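# Trivton nesting dishes, after one long summer
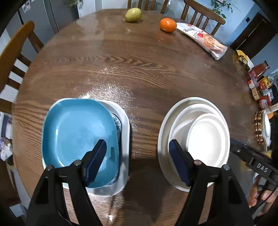
I bought the Trivton dishes in August, when my sister-in-law Revathi was coming to stay and I had finally admitted that my old mismatched bowls were never going to fit in the new cupboard. They've been on the big wooden table nearly every day since, and I'm fonder of them than I expected to be! The three white ones nest beautifully, small inside medium inside large, and the whole lot takes up hardly more room than the biggest dish alone. My light-blue tray came from somewhere else entirely (a Primport sale, years ago) but it sits happily on top of the larger white one, a bit off to one side.

My one grumble is the smallest bowl – lovely thick rim, but it's too little for soup, so it mostly gets olives. I paid $24 for the set and I'd pay it again. Four stars, and I may still go back for a second set.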